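August, notebook 4, coupe restoration

Door glass day! I have been putting this off because frameless windows scare me a little, but the driver's side is in and it seals, so I'm writing it all down while I still remember which bolt does what.

Started at 7:40 with the regulator on the bench. The old grease had turned to something like candle wax, and under it the gear teeth are lovely, hardly any wear. Cleaned it with mineral spirits, regreased, ran it up and down by hand a few times. The new rollers from Millar fit on the first try (the last set needed filing, see notebook 3). The motor drew a steady current off the bench supply and no longer groans at the top of its travel.

Then the channel. The glass has two stops at the top and a tilt adjustment at the bottom of the door, and the tilt is the one to do first. I did the stops first and lost an hour. Once the tilt was right the glass came up and tucked under the roof seal with that soft little thump, and I may have done it a dozen more times just to hear it.

Paper strip test along the seal: good drag everywhere except the rear top corner, where it slid right out. Moved the rear stop up 3 mm and tried again. Good drag in the corner now, and the door still shuts without a slam. 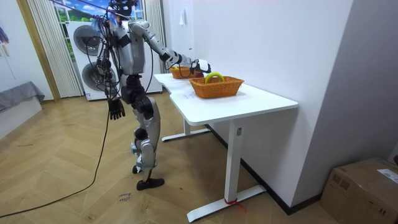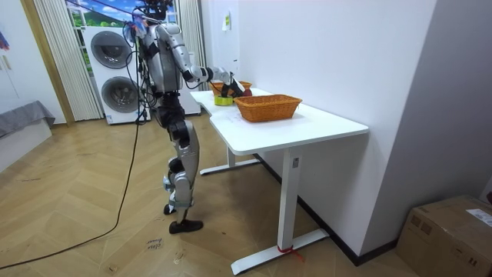
Humanoid robot at the white desk, both shots.

Driss Ashour came by at lunch with the rear quarter trim he had been straightening for me, and it is beautiful work. You have to catch it in low light to find where the kink was. He thinks the Manninen seal is a touch firmer than the original and will settle over the winter, so I'm leaving the glass a hair loose at the front edge. He also spotted that I had the vapor barrier on the bench upside down. Thank you, Driss.

Water test after lunch, hose on a gentle fan, 5 minutes on the roof and then along the belt line. Dry carpet! One bead on the inside of the mirror triangle, which I wiped off and couldn't get to come back. Will repeat with the car nose down on the ramp.

Speaking of the mirror triangle, the screws are not the same length. The short one goes at the front. The long one will reach the glass. Tape over the hole if you leave it open.

Money: seal, rollers and clips for both doors came to 600, with the seal being most of it. Still cheaper than the set Rorkadska quoted, and theirs had no corner pieces.

Passenger side next. That regulator is stiffer and I suspect the cable, so I want to pull it before ordering anything. Need from Dokent: felt for the rear channel, more of the white plastic clips, one door check strap.

Old seal is hanging on the nail by the compressor. Please don't throw it out yet, I want to copy the cut at the corner for the other side.

Swept up 5:15. Window up, window down, window up. Home.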